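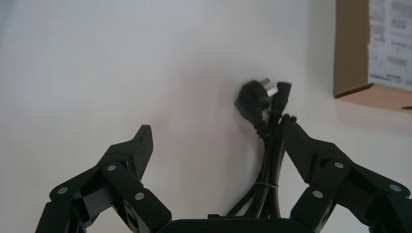 Power cords: storage and bundling

Plavow Facilities Newsletter
Home News Workspace Stores Archive Contact
Search this site Enter keywords Go

15 Jul 2024
Perrine Chauvin, Stores and Equipment

The cord inventory for the Fadholm building is complete. The count is 203 detachable power cords, of which 104 were in use at a desk or bench and the remainder in drawers, boxes and the two cabinets on the lower corridor. Black cords make up most of the stock, and a bundled black cord looks much like any other bundled black cord at arm's length, so the bundle itself now has to carry some information. The procedure below replaces the old sheet taped inside the cabinet door.

Bundling

Unplug both ends before starting. Run the cord through a dry cloth from plug to connector and feel for flat spots, nicks and stiff sections. Any cord with a cut in the outer jacket goes in the reject bin. Do not tape it.

Fold the cord back and forth in loops about the length of a hand. Do not wind it around the elbow or around the power supply. Winding in one direction puts a twist in the conductors at every turn, and the cord then refuses to lie flat when it is next used. Alternate the direction of each loop if the cord is longer than the standard desk length.

Leave the last stretch at each end free so that the strain relief is straight. Most of the rejects in this inventory failed at that point, where the jacket enters the plug body. A tight tie placed against the plug will do the same damage in storage that pulling on the cord does in use.

Secure the bundle once, at the middle, with a hook-and-loop strap. The strap should hold the loops together and still turn under a finger. Rubber bands are withdrawn. They go brittle in the cabinets and leave a residue on softer jackets. Wire ties with a metal core are withdrawn as well. Single-use plastic ties may stay on new cords until first use, then cut them off with flush cutters and not with a knife.

Labels

Each bundle gets a flag label on the free section next to the plug. Write the connector type, the length and the current rating as molded on the plug. If the rating can't be read, the cord is a reject. Handwriting is fine if it is done in permanent marker. Labels from the small printer in Stores last longer, but the cartridge is shared with the sample room and is often out.

Do not label by equipment name. Several bundles came back marked for displays that left the building years ago, and the cords in them were perfectly usable.

Where bundles go

Cords in daily use stay with their equipment. Slack behind a desk may be bundled in place, provided that the bundle is loose, visible and off the floor. A bundle should not be pushed behind a radiator or under carpet, and should not be used to wedge anything. Keep the loops open on any cord feeding a heater or a kettle, or fit a shorter cord. Stores has short ones.

Spare cords go to the upper cabinet, sorted by connector and then by length. The lower cabinet is for extension leads and for cords with non-standard plugs only. Stand the bundles upright in the bins with the label facing out. Stacking them flat crushes the bottom layer and hides the labels.

Wall hooks in the workshops are acceptable for cords that are taken down every day. Hang by the strap and never by a loop of the cord.

Replacement stock

The order with Contreras has been placed at 1,799, straps and label tape included. Delivery is expected in September. Until then, requests for the longest size will be met from returned stock, and some of that stock has gray jackets. There is no electrical difference.

Bins for returns are outside Stores and at the Fararmont entrance. Put bundled cords in the left bin and rejects in the right. Loose cords left on top of the bins take longer to process than anything else we handle, so please spend the minute with a strap first. Straps are in the tray beside the left bin.

Corrections to the inventory go to Perrine Chauvin by internal mail, with the cabinet and bin number.

Recent items
Fadholm lower corridor: cabinet keys and sign-out
Label tape sizes held in Stores
Extension leads: inspection intervals
Battery disposal, revised route
Fararmont entrance: delivery hours
Workshop hooks and load limits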